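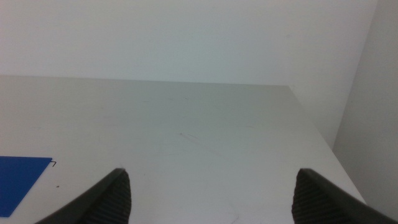

Food and drink – Packaging and labels

Stevia version of Dinis lemonade, has the bottle changed as well?

Tiziana Carbone
I buy Dinis lemonade by the case for a village hall in Grisotcombe. The last delivery had a green cap and a new label saying it is sweetened with sugar and stevia. The bottle feels thinner too. Is it a different plastic, and can it still go in with the normal recycling? I have 13 cases to get through before a Saturday event in May and would like to put the right sign on the bins.

Jörg Wunderlich
The recipe and the bottle are separate changes. The new bottle is part plant-based PET, made by Stöcker. Once it is made it is the same plastic as ordinary PET, so it goes in with your other plastic bottles. Empty it, squash it and put the cap back on.
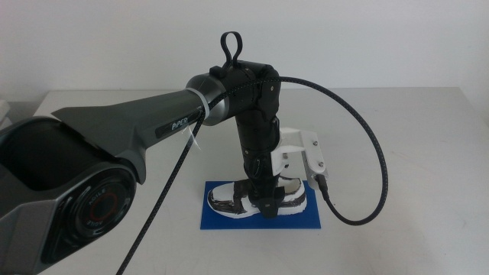

The label is a full sleeve on the 400 ml size and a paper wrap on the 1000 ml. Check the small print on the sleeve, as some councils want it taken off first and ours in Zutotport does. Plant-based does not mean compostable – keep them out of the food waste bin. On the sweetener, the ingredients list will say steviol glycosides.

mapleandrye
Got 2 of these last week and didn't like the taste, bit like liquorice. The old ones are still in the corner shop near me if you ask. No idea about the bins, sorry, we just put all bottles in the one.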